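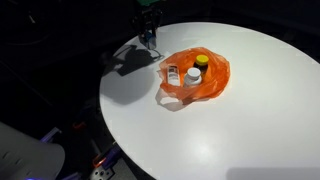 The Iltard paper claims its grasping policy learned bags from 1,703 demonstrations and now succeeds 82 per cent of the time. I've read it twice and still can't find what counts as success.

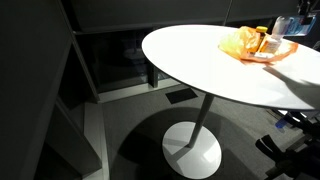

Severin Wyss wrote to say that I'm being unfair, and that the appendix defines it as a lift held for five seconds. Fine. A lift of what, though?

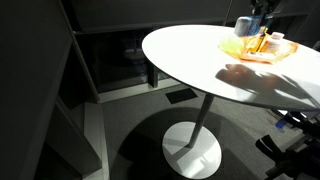
The baseline got five tries per object - hardly enough to rank anything.
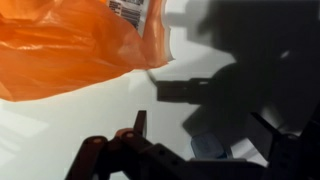

Thin plastic is a rotten thing to benchmark. It never folds the same way twice, and light comes through it. Add the arm's own shadow, big and dark right beside the orange bag, and I'd want results split by lighting before I believed the headline figure.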